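Wrist camera woes, and a fix that took one evening

So the arm is back up! If you read my last post you know the Koltari had been sulking since February, and I'd pretty much decided the gearbox was shot. It wasn't the gearbox. It was a cable clip (35 cents, if you're curious) that had let the wrist harness sag and rub on the second joint until one encoder wire was down to bare copper.

I cut out the bad section, spliced in new wire, and routed everything along the outside of the forearm this time, with enough slack for a full turn. Then came the boring part, which is homing. The Koltari wants all its joints zeroed in order, base first, and if you bump it halfway through you start over. I bumped it twice. After that I ran 1000 slow wrist cycles with the cover off and listened for scraping. Nothing, just that little whine it has always had.

Before I let it near real dishes again I rebuilt my kitchen in Sestia, the simulator I use for dry runs, and put the new joint limits in there too.
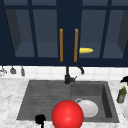 My old limits were way too generous, and the sink job is where it showed. Clearing a dish means going down into a basin and coming back up without clipping anything, and the rerouted harness makes the forearm fatter than it used to be. The white dish in the right-hand basin is a good test for that, with the black faucet standing behind the sink and the spray bottle over on the right side of the counter. I padded the forearm model to match the new cable run, dropped the wrist speed to 89 percent, and started a batch of runs overnight. It got through 656 before I stopped it at breakfast, and the log showed no contacts on the forearm at all.

Next job is greasing the base bearing, and I still need to order more of those clips. I'm buying the whole bag this time.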